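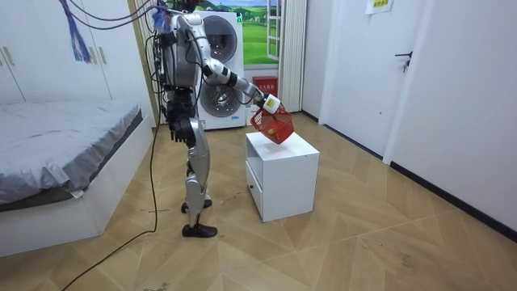 Anqi Lu wrote to me that a list of novels is of little use if the blurbs are cut in the middle, and she asked if the full texts could be kept. They are kept now. In this version every blurb is complete, as it was printed on the back cover or on the inside flap.

# Govdale Blurbs

Govdale Blurbs is a small collection of back cover texts from historical novels in English. I typed them by hand from paperback books, most of them bought second-hand in Jivholm. The collection is meant for people who study how publishers describe a story before the reader has opened it.

Last change: June 27, 2024

## Contents

- 1068 blurbs, one for each book
- `blurbs.csv`, the main file, in UTF-8
- `settings.csv`, with the place and period of each novel
- `notes.md`, my remarks on difficult cases

The longest blurb has 1000 characters with spaces. I did not include longer ones, and the titles I left out for this reason are listed at the end of `notes.md`.

## Columns in the main file

| Column | Meaning |
|---|---|
| `id` | number of the book, never used again if a book is removed |
| `title` | title as on the cover |
| `year` | year of this edition, which may be later than the first one |
| `blurb` | full text, with line breaks written as `\n` |
| `quote` | yes, if the cover also has praise from a newspaper or another writer |
| `family` | yes, if the blurb names more than one generation |

Praise itself is not copied. Only the column `quote` tells that it was there.

## How the labels were made

1. I read each blurb two times and filled the column `family`.
2. Junhao Xia labeled 125 of the blurbs without seeing my answers.
3. Where we did not agree, we talked about it and wrote the decision in `notes.md`. Most of these cases were novels with a grandmother who is only mentioned in one sentence.
4. In April I checked the spelling again against the printed covers. 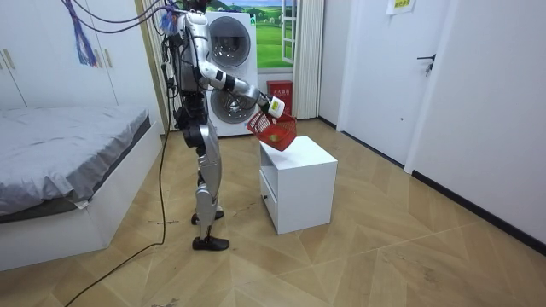 ## Known problems

- War novels are too many. The shop where I bought most of the books has a whole wall of them.
- 100 rows have no value in `year`, as the page with this information was missing from the book.
- Some blurbs use British spelling and some use American. I did not change either.
- A blurb can promise "two centuries" when the novel spends only one chapter in the first. The label follows the blurb and not the novel.

## Use

The texts belong to their publishers. Please use the files for study only and do not print the blurbs again in full. My own labels and notes are free to use.

The older version, with the short texts, is still in the folder `nuchit`. Please do not mix the two, the numbers in `id` are different.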